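# Chapter 6: Two Arms, Two Cups, One Straw

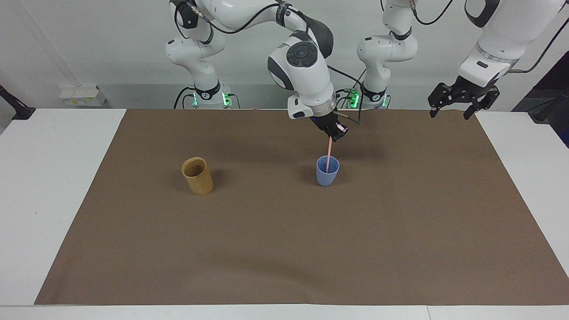 *Figure 6.1. The right arm with a pink straw in the blue cup. The left arm is empty and open.*

I teach a robotics club at Rincombe, and if you've worked through the first five chapters with me you already know I like small jobs. We've stacked blocks, we've sorted washers, we've chased a rolling marble around a tray (I still owe you a better marble solution, by the way). Now we get to drinks service! Well, the straw part of it.

Take a minute with Figure 6.1 before you read on. The whole task fits in one sentence: pick up a straw and put it in the cup I name. My students laughed when I wrote that on the board. Then they spent 11 club meetings on it, and they had a great time, and by the end they knew more about error than I could have taught them with any number of slides.

So where does the trouble come from? A straw is light, thin and a little squishy. Grip it hard and it flattens, grip it gently and it swings. And a tiny tilt up at the fingers turns into a big miss down at the tip, since the tip is a long way from the part the robot really knows about. We'll call that the *reach-out error*, and you'll work it out with plain triangles in Section 6.2. No calculus, I promise.

Then there are the cups. The blue one is short with a bit of a flare at the rim, so it forgives you some. The tan one is taller and narrower, and the path that works for one won't automatically work for the other. The first version my club wrote used the same approach height for both, and Yogesh Srivastava, who was keeping our log that September, wrote "clipped the rim again" so many times that he started using just the letter C. We kept the log! You'll find part of it in Section 6.4, C's and all, and I'd like you to read it the way you'd read any set of data, looking for the pattern.

A word about names. Right and left in this book always mean the *robot's* right and left. In the figure the robot is facing us, so its right arm is on your left. Go ahead and write R and L on two sticky notes if it helps (I did). Roughly half of the bugs my beginners bring me are a mixed-up side, and they're the easiest bugs in the world to fix once you spot them.

What you'll do in this chapter:

- estimate how far the straw tip drifts for a small tilt at the gripper
- plan an approach path for a short cup and a tall one
- decide where the idle arm should wait
- run 17 trials and keep an honest log

That third item sounds dull, but please don't skip it. A waiting arm is still in the room, and where you park it changes which paths are open to the other one.

**Before you start.** You'll need your notes on joint angles from Chapter 4, a ruler, a protractor, two cups of different heights and a straw. If you don't have an arm to work with, do the trials by hand with kitchen tongs held at the far end. It's harder than you'd think, and the numbers come out messy in all the right ways.

**Warm-up 6.1.** Hold a straw in your tongs by its top end, straight up and down. Tilt your wrist a little and have a partner measure how far the bottom end moved sideways. Slide your grip halfway down the straw, repeat the same tilt, and write both distances in your log. Keep that page handy for Section 6.2.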